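Black wire dish rack on a wood counter, will it leave marks?

Plakeck
July 4, 2019
I bought a black wire rack with wooden handles at each end. My counter is oiled wood and there is no tray under the rack. Do I need one? Also, the bowls take up all the room. Is there a better way to load them?

Jugah
Get a tray. Mine went without for one August and the wood turned gray in stripes.

Hokomer
Tray, yes, or a folded towel you change every day. Wipe the handles too and oil them when you do the counter.

For bowls, start at one end and tilt them so they overlap a little. Keep the other end open for plates. I leave the last few bowls beside the rack until there is space, stacked if they match. A 39 cm rack holds enough for two people.
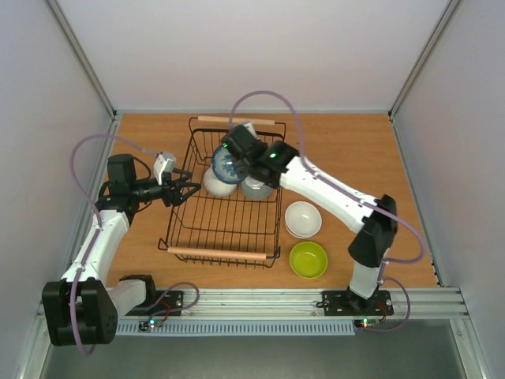

Bowls at the back, front half still free, green one waiting at the side.

Evinon
Same as Jugah. Cork mat works too.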